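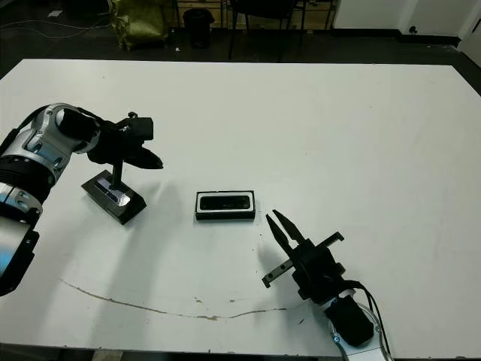

The fault at Bolenell's test cell first showed up as a missed grasp in October, on cycle 118 of a routine two-arm handover. The right gripper closed 7 millimeters short of its target. The controller logged the move as complete.

Anum Usmani, who runs the cell, suspected the gripper. Her team swapped the fingers and repeated the run - same offset, same side. The left arm stayed within tolerance throughout.

The cause was in the calibration file. A software update had restored an older base position for the right arm, and the startup check compared the file only with itself. No alarm was raised, and the arm's safety limits had shifted by the same distance.

"The miss was cheap. The limits were the real problem," said Sobia Naqvi, a safety engineer at Lashari, which reviewed the logs.

Bolenell now touches each arm to a fixed reference point before motion is enabled. The check takes 49 seconds.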